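Lurkada Repair Hall Opens Its Doors for a Second Season

Lurkada, the shared workshop on the ground floor of the old Kwiatkowski building, is back in January with longer evening hours, a bigger tool library and 8 new workbenches. Members logged over 2000 hours at the benches last season, and we can't wait to see what gets built next!

"People come in to fix one thing and end up staying until we switch off the lights," said Celina Górecki, who runs the hall. "We wanted more elbow room for them, and now we have it."

The biggest change is in the back half of the hall, where the machine area has been laid out again with wider aisles and better light. A pale, glossy shell and a dark charcoal band, a black cylinder, a bright metallic ring: there is plenty to look at before you even pick up a tool.

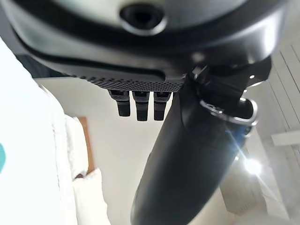 What's new this season

The tool library now holds 583 items, from hand planes to soldering stations, and members can take most of them home for up to a week. Benedikt Eberhard will teach the beginner electronics course, and Pornthip Ongart returns with her very popular evenings on small motors (bring your own broken fan or mixer). Evening sessions start at 6 p.m., with coffee on from 5:30.

Support for the new benches came from Stomamov, a local hardware supplier. New members can sign up at the front desk, and first visits are free.

Press contact: Bogumił Kozłowski, Lurkada, ext. 3702 | © Lurkada. All rights reserved. | Back to top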